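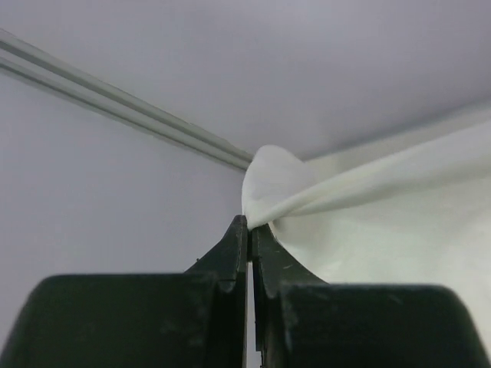 How to get a wax stain out of a cotton tablecloth

Let the wax harden fully before you touch it. Put the cloth in the freezer for an hour if the spill is still soft, then lift off the thick part with a butter knife. Hold the blade almost flat – the tip can snag the weave.

Set your iron to medium with the steam off. Lay a plain paper towel under the stain and another on top, and press for a few seconds at a time. Move to a clean patch of towel after each press. Stop when no more wax comes through.

Colored candles usually leave a faint ring of dye. Mix 2 teaspoons of dish soap into 500 ml of warm water, dab it on from the back and leave it for half an hour. Rinse with cool water.

Wash the cloth as the care label says and hang it to dry. Keep it out of the dryer until the mark is gone – heat sets whatever is left. For an old stain, repeat the ironing step before you wash.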